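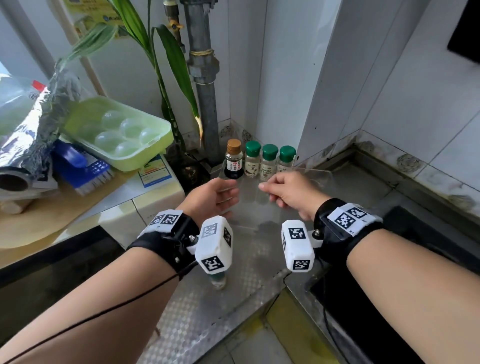

Which gripper is better at tidying up a crowded kitchen shelf, the two-finger Protari or the softer Horgan? The Protari, for now, although the Horgan wins on anything lying on its side.

That's the early result from the Sandthorpe robotics workshop, where a small team has spent the spring putting the two grippers through the same kitchen chores. Both were mounted on the same arm and run by the same controller, a homegrown package called Asa, so the only thing that changed between rounds was the hand at the end.

And the chores are wonderfully ordinary! Take a bottle out of a row without toppling its neighbors. Set it in a tray. Bring two bottles close together without a clink. Project lead Milagros Tello picked them because they come up in every kitchen she has ever cooked in, and because a bottle of pepper is a surprisingly mean test for a gripper. It's slim, it's slick, and the cap is a different width from the body.

Asa learned the chores from people. Demonstrators wore a strap on each wrist with white, marker-covered blocks attached, and went about the job with their bare hands in a real kitchen. The software follows the markers to work out where each wrist is and how it is turned, then fits that path to whichever gripper is on the arm. The team collected 3,311 demonstrations and kept 2,000 of them for the comparison. Most of the ones left out had stretches where a marker was hidden from the camera for too long.

A cooktop turned out to be one of the harder spots. Black glass throws back reflections, and the space next to a pan leaves very little room for a wide gripper to open. Human fingers can come in from either side of a small bottle and close on it gently, and Asa has to turn that into a single straight squeeze.
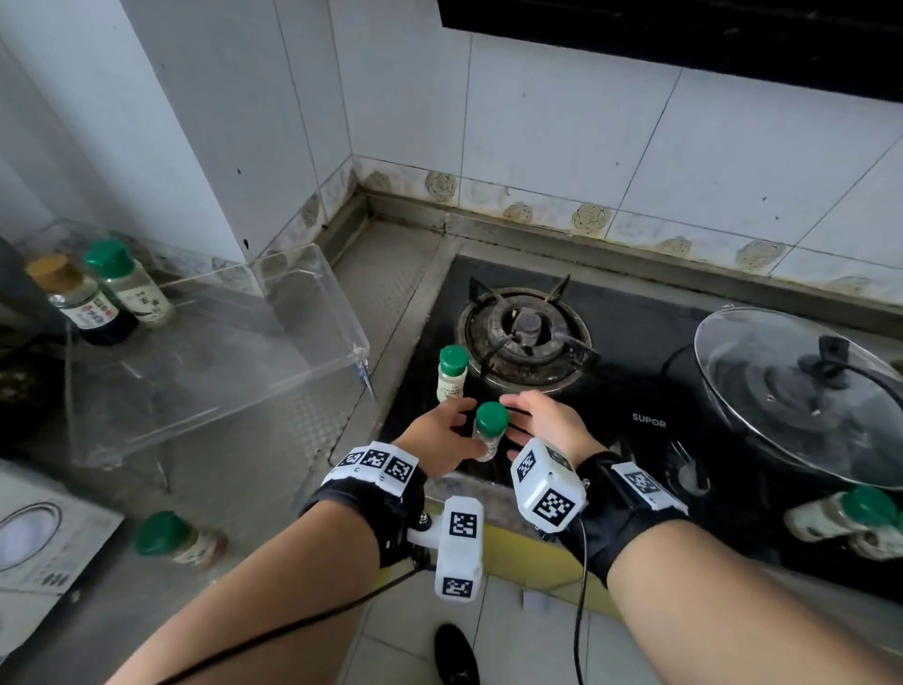 ## How the two grippers did

Each gripper got 13 chores, with the same bottles and the same starting positions. The Protari finished more of them cleanly. Its narrow fingers slide between bottles standing in a row, and it hardly ever nudged the one next door. It was also quicker to let go, so a bottle set down in the tray stayed where it was put.

The Horgan has wide, padded fingers that bend around whatever they touch. In a tight row that's a problem, and it knocked over a neighbor often enough that the team started putting a towel down. Give it a bottle on its side, though, and it's a joy to watch – it settles over the thing, gives a little and comes up with a firm hold nearly every time. The Protari tended to send the same bottle rolling off across the counter.

Zeeshan Jatoi, who wrote most of Asa, was rooting for the Horgan and still is. "It forgives my code," he said. "If I'm a little off with the angle, the pads soak it up. With the Protari I have to be right."

Being right depends a lot on the wrist data. The early straps could slip during a long session, and a small twist at the wrist becomes a big miss at the fingertips. The later ones fasten tighter, with the blocks bolted on, and Jatoi says the difference showed up in the very next batch of paths. Cables are still a nuisance, and he'd love to be rid of them.

## Two hands next

So far the arm has worked alone, one gripper at a time. The next round will use 2 arms, and it's the part Tello can't stop talking about. People bring both hands in for so many small jobs in the kitchen, even for something as minor as sorting a pair of matching shakers. One hand may hold a bottle around the body while the other pinches a second one up by the cap.

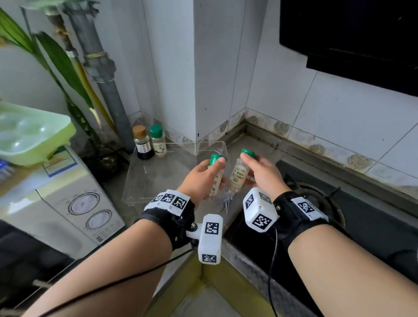

Tello wants to try a Protari on one side and a Horgan on the other, with the narrow gripper doing the picking and the padded one doing the holding. Asa will need some work first. It treats each wrist as its own separate path at the moment, and nothing stops two grippers from trying to be in the same place at once. Jatoi is writing that part now and hopes to have it ready for bench tests in June.

There are camera questions too. A viewpoint near the head sees most of what the hands are up to, but the hands themselves get in the way of small labels and bottle bases. The team plans to run a second camera off to the side for a few sessions and find out whether the extra view saves more demonstrations from the reject pile.

Both sets of gripper results, including the failed runs, will go up on the Sandthorpe project page along with the list of chores. Other groups are welcome to try their own grippers on it. Tello suggests starting with the pepper.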